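Simulated trials and site rules: frequently asked questions
Fotham Automation Practice Group

Who do these rules apply to?
Anyone running or reviewing a robot trial under the Fotham site code, including contractors. The code covers simulated trials as well as trials on the floor. It sits beside the relevant national safety standards and doesn't replace them.

Do I have to simulate a task before running it on the floor?
Yes, if the task is new or the cell layout has changed. A change of gripper counts as a new task. A change of part colour does not.

What counts as a valid simulated run?
A run is valid if the scene file is the approved version, the log is complete from start command to stop command, and all camera views were recorded. Runs stopped by the operator are still valid and must be kept. Of the 1,352 runs submitted under the current code, 341 were sent back, mostly for missing stop commands.

Does the building have to be modelled, or only the cell?
Model the room to its full height. Walls and ceiling can be plain, but they must be there and at the right distance. A camera that tilts up should meet a surface, and the planner needs a real upper limit for reach. Ceiling panels and rails at the correct spacing are enough. Light fittings and vents may be left out unless they hang within reach of the arm.

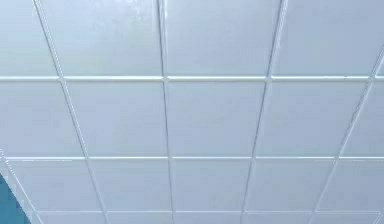 Hatice Sezer wrote to us that her team at Güler had been deleting every clip where the camera saw only background, and asked whether the code allowed it. She felt the clips added storage costs and told a reviewer nothing about the task.

It doesn't allow it. Views with no arm or workpiece in them stay in the record, in order, with their original timestamps. You may tag them "no task content" so reviewers can skip them. Tagging can be done in bulk – deletion can't be done at all until the retention period ends.

How long do we keep the records?
Two years from sign-off for simulated runs, and five years for floor runs. If an incident report refers to a run, keep it until the report is closed, even if that takes longer.

Can we use Hokenix or Favosico scene files?
Yes, both are accepted. Export with units in metres and attach the version note. Mixed files from the two programs need a fresh check of scale before use.

Who signs off?
One person who built the scene and one who didn't. The second signatory must have watched at least one full run at normal speed.

When did the ceiling rule come in?
September. Scenes approved before then can be used until their next layout change.

Last revised December 2023

478 shares | 12 comments
Contact the code desk | © Fotham Automation Practice Group | Back to top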